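Progress report no. 2, Furnier Mid-Career Leave Grant
From: Juniper Kapoor
To: Hanna Pasichnyk

Hi Hanna,

You asked for a page or two on how the leave is going, so I'm writing this at the kitchen table at 6:30 in the morning, which is apparently when I wake up now even with no shift to get to. I think the last report sounded a bit stiff. I'd been out of the office for three weeks and was still writing like a claims supervisor. Let me try it in my own voice this time.

The big news first: I finished the bookkeeping certificate at Puvel! The exam was in February and I passed with room to spare, mostly thanks to Uliana Stelmakh, who let me call her about depreciation at hours when no one should be talking about depreciation. The certificate itself hasn't come in the mail yet. I'll scan it for you when it does.

Second, money. The course fee came to $854 and the grant line for it was $800, so I covered the difference myself and I'm not asking for it back. The health insurance bridge is on budget. The travel line is untouched, since the visit to Nechyporuk got moved and then moved again (more on that below). My living stipend is going where I said it would, although groceries are higher than I planned for and my phone plan is lower, because I finally called and complained.

The part of the plan that has slipped is the job shadowing. I promised you four placements by the end of this period and I've done two. The first was with Marta Lysenko, who keeps the books for five small restaurants and does it all out of one room with the radio on. I loved it. I came home with a notebook full of questions and a real sense of what a Friday payroll does to a person. The second was at Hututer, and I'm glad I went, but it was much closer to my old job than I expected — same kind of meetings, same kind of inbox. By the second afternoon I knew I didn't want to work in an office that size again, and I'd count that as something learned on your dime.

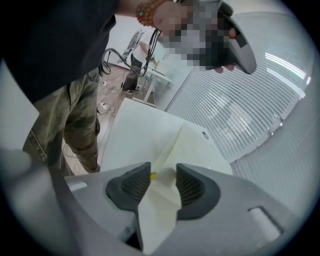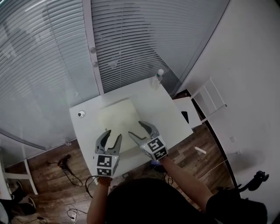
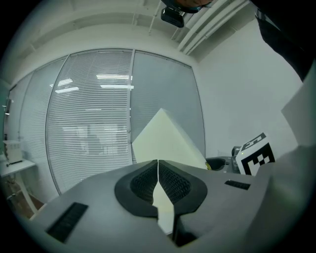

The other two placements are Nechyporuk and a tax practice that Eckhard Thiele is setting up for me. Nechyporuk had a change of manager and asked me to wait until spring. Eckhard says tax season is either the best or the worst time to bring in a stranger, and he hasn't decided which. I've told both of them I'm flexible. If neither one comes through by the next report I'd like to ask Marta for a longer stretch with her, and I'd want your okay before I do that, as it changes the plan we signed.

You also asked how I'm doing, apart from the checklist. Mixed! I was at that job for fourteen years and I still reach for my badge when I leave the house. The first month I slept a lot. The second month I cleaned out every closet I own and got pretty short with my sister. Since the class started I've been steadier, and having somewhere to be two nights a week made a bigger difference than I would have guessed. I miss my lunch table. I don't miss the quarterly numbers even a little.

I've been keeping the journal you suggested, though not every day. Reading it back, the word "should" is all over the early pages and thins out later on, so maybe that's progress you can report to your board.

Between now and the next report I'm going to:

Get at least one of the two outstanding placements on the calendar.
Take on my first paying client, a neighbor's upholstery shop, at a beginner's rate.
Decide on software, which I keep putting off.
Sit down with Uliana and work out what I'd need to charge to make this a living by the time the grant ends.

One small thing from your end: the last stipend payment had reference number 866 on it and my letter has a different one. The amount was right, so it's probably nothing, but could someone check before the next one goes out?

I'm around most mornings if it's easier to talk. Thank you again for all of this, and please say hi to the rest of the office.

Juniper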